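Notes from the Road: Brestodine in July

We have been promising ourselves the high villages for years, and this summer we finally went! 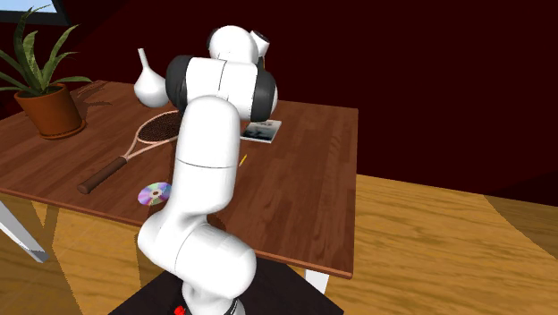
Getting There

The bus from Nudier leaves a little after 2 in the afternoon and takes its time, stopping for parcels, schoolchildren and once for a long chat between our driver and a man on a tractor. The fare was 15 each, paid in coins, and I would happily have paid double for the last stretch, where the road climbs through pines and the whole valley opens up on the left (do sit on the left).

Where We Stayed

We had a room at the Alexiou guesthouse, up a flight of steps that felt much longer with suitcases. It has 13 rooms, and ours looked straight across at Movura, which the sign by the church puts at 3435 meters. We did not climb it, I should say! We walked as far as the first hut, ate bread and cheese on the wall, and came down again with sore knees and very good appetites.

Perrine Maillard wrote to me in the spring to recommend the plum dumplings at the bakery, and I am passing that along to all of you — go early, they were gone by ten both mornings we overslept. Bring a sweater for the evenings, too. Next month I will write up the lake, where we spent our last few days doing very little.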